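4. Scooping and pouring: the coffee bean task

Most of the chores in our kitchen set are about moving whole objects: a plate to a rack, a box to a shelf. Those have improved so quickly that they no longer tell us much. We wanted a task where the thing being moved is loose, where the tool matters more than the hand, and where a small mistake stays on the table for everyone to see. Nandini Thampi suggested coffee beans, and we have been delighted with the choice ever since. A bean is light, it rolls, and it gets out of the way of a spoon in a manner that is very hard to simulate well.

The setup at our Oltovstead lab is plain. A clear glass container holds the beans, a red cup receives them, and the arm works with a metal spoon that has a pale blue handle. The Caltetti controller takes the wrist view and the fixed view together and issues new motion targets as it goes. We split the task into entering the pile, lifting, carrying and tipping, although the policy itself is never told where one stage ends and the next begins. 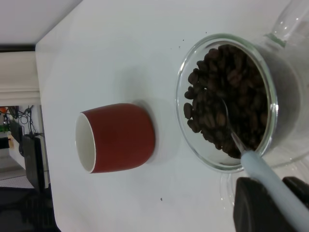
Entering the pile was the stage we expected to fail, and it is the one that pleased us most. The spoon handle is slim, and any push against the beans tries to turn it between the fingers. Early versions of the policy answered by squeezing harder, which did little for the twist. Training on 4000 demonstrations, 2000 of them started from an awkward grasp, gave us a policy that backs off and goes in again at a steeper angle. We did not program that move, and we were thrilled to see it!

Picking up the spoon is a separate problem. A spoon lying flat gives a gripper very little to close on, so we let it rest across a shallow glass dish between trials. Clear glass on a white table is hard on depth sensing, and we kept it for that reason – real kitchens are full of the stuff.

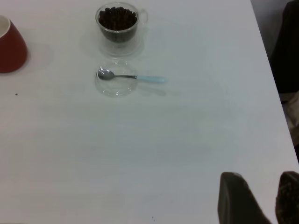 4.2 Carrying and tipping

Once loaded, the spoon has to stay level over a short trip. The Han planner handles this with a simple tilt limit, and we compared it with Atska, our learned alternative, which has no explicit limit at all. Both see the same 2 camera streams. Atska takes a less direct path and tends to slow down near the cup, much as a person does with a full spoon of soup.
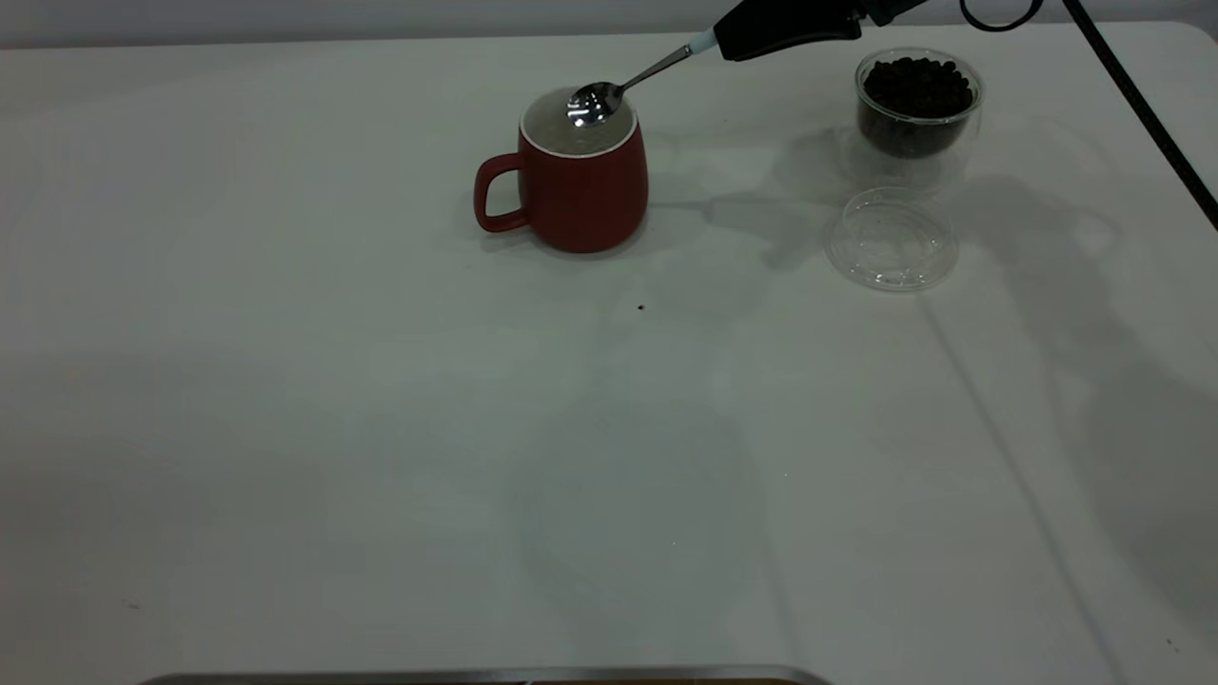 Tipping is where the fixed view earns its place. From the wrist, the rim of the cup can slip behind the spoon or out of sight at the moment it is needed, and a policy trained on that view alone will often tip early. Adding the second camera helped both methods, and Atska more than Han.

Can a machine make the morning coffee yet? Not the whole job, in our view. Measuring is still weak: the policy has no sense of how full a scoop is until it has been lifted, and it rarely goes back for a second try when the first comes up light. But spooning beans from one glass to another vessel, with an ordinary spoon and no special fixture on the handle, is now a thing we can study in detail, and we find that very exciting. Section 5 looks at what changes when the beans are replaced with rice.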